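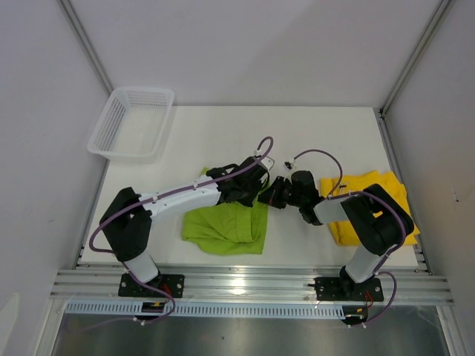

4 min read

Microfibre cloths, fabric softener and a shared drum

For most of last year my cleaning cloths left streaks on glass. I blamed the glass spray, then the water, then the cloths. The fault was in the washing. I have now changed the routine and kept to it since March, and the notes below are what I would have liked to read before I threw out the first set.

Microfibre is usually polyester with a smaller share of polyamide, drawn very fine and often split so that each strand has a wedge-shaped section. The wedges leave narrow gaps, and the gaps hold water and grease by capillary action. A cotton cloth holds water mostly inside the fibre. A microfibre cloth holds it mostly between the fibres. Anything that fills or coats those gaps reduces what the cloth can pick up.

Fabric softener coats. It is made to leave a thin layer of a waxy compound on the surface of the fibre, and that layer is why towels feel smoother. On a cleaning cloth the same layer goes straight on to the window. Dryer sheets do the same by a different route. I use neither in this load, and I also run the softener drawer out with hot water once a month, as the siphon in my machine never fully clears and a little of the old dose goes into the next wash whatever programme is chosen.

The second problem is lint. Cotton sheds and split microfibre grips. If the two share a drum, the cloths come out carrying fluff from the towels and no amount of shaking will shift it. I wash the cloths alone or with other synthetics. A sports shirt is fine. A fleece blanket is not, at least while it is new.

Weight matters too. The cloths are sold by grams per square metre, and the figure on the packet is a fair guide to use. I have two types. The Farley ones are 200 gsm, thin, short pile, and are kept for glass and taps. The Usari ones are 300 gsm with a longer loop, and they do the hob, the bath and the floor near the back door. The heavier cloth takes longer to rinse clear, so if both go in together I set the programme for the heavier one and add an extra rinse.

Current settings:

Temperature 40 degrees for ordinary dust and kitchen use, 60 if they have been near raw meat or the toilet. I stay under the limit on the label in every case.

Detergent is liquid, half the normal dose. Powder is not forbidden but it can leave undissolved grains in the pile at low temperatures, and a grain of anything on a shower screen is unwelcome.

Spin at 800. Higher does no harm that I have measured, although the thin cloths come out in a rope.

No bleach. Chlorine bleach is hard on the polyamide part. Oxygen bleach is said to be tolerable in small amounts and I have left it alone.

Drying is on a rack indoors. The thin ones dry overnight. The tumble dryer on low also works, with the filter cleared first so that they do not collect whatever was in there from the last load. High heat should be avoided, as it can stiffen or fuse the fine ends, after which the cloth drags and cannot be recovered.

Cloths which already have softener on them can sometimes be brought back. I soaked mine in hot tap water with a spoonful of plain washing-up liquid for 2 hours, rinsed until the water stopped foaming, then washed them at 60 with no detergent at all. The Farley cloths recovered almost fully. The older Usari ones improved and have been demoted to the car. I tried white vinegar on one batch as is often advised, and saw no difference against the batch without it.

A simple test is to put a small puddle of water on a worktop and lower the cloth flat on to it. A clean cloth takes the water up at once. A coated one pushes it along first. I do this every few washes with one cloth of each type.

On life expectancy, the Intarasuk packet I bought as a replacement claims 105 washes, with no definition of what fails at wash 106. My own limit is practical. When the edges curl or the pile has gone flat in the middle, it becomes a rag for oil or paint and then goes in the bin. I would also use a filter bag of some sort, since all of these cloths shed very fine plastic into the waste water. The Kavus bag I have is adequate, but the zip catches on its own lining and it needs turning inside out and wiping after each load.

Still to be tested: whether a cold pre-rinse removes enough kitchen grease to justify the extra water. I suspect it does very little. I will run it on the hob cloths first, as the glass cloths are working and I would like them to stay that way.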